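Sports Coaching Practice, Unit 4: Bringing a player back from injury

A player who has missed a long stretch should return through the second team first. At Astdale the usual step is one half against Trolthorpe, then a full match the following week if training goes well.

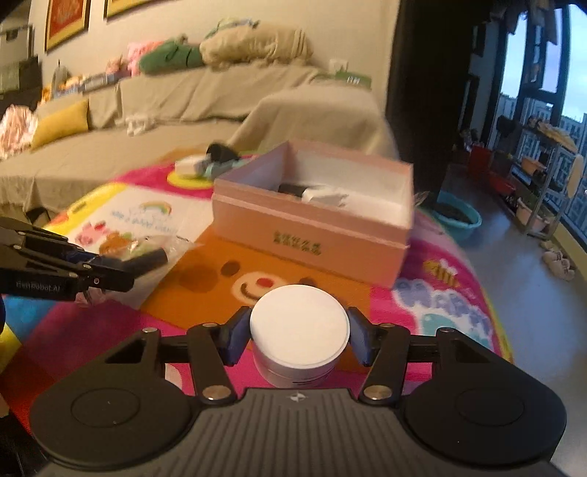
Match fitness and injury recovery are separate questions. The medical staff answer the second. The coach decides the first, using training loads and the last two practice games.

Reading: Van Wijk handout, page 41. Bring your notes on substitutions to the next class.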